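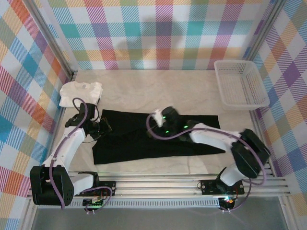
Fig. 2. Black garment lying flat on a pale work surface between two white robotic arms.

3.2 Drying and storage of the rind

Ripe tamarind pods were bought from growers near Mosoti in April and shelled by hand on the day they arrived. Pulp was separated from seed and fiber, pressed into flat cakes and divided into 12 lots. Four lots were dried in the sun on raised mesh, four in a cabinet dryer, and the rest were left in the shade under a roof. Cakes were turned every morning.

Sun-dried pulp reached a stable weight first, but its color was darker than that of the shade-dried lots and the surface was harder to cut. Cabinet drying gave the most even texture. Waweru and Magesa reported the same darkening in pulp from the Grunitz market, where cakes are often kept for up to 3 months before sale. Their material was salted; ours was not.

Acidity was measured by titration on two samples from each lot. The drying method had little effect on it. Storage mattered more - pulp kept in open baskets took up moisture and softened, while pulp in sealed jars stayed firm. Mold was found only in the open baskets, mainly on cakes that still held bits of shell.

The seeds were washed, roasted and cracked to free the kernel. Kernel powder from the Pralenby mill was used for comparison. It was finer than ours and thickened faster in hot water, though both made a smooth paste suitable for sizing yarn. Shell fragments were removed by sieving before the powder was weighed.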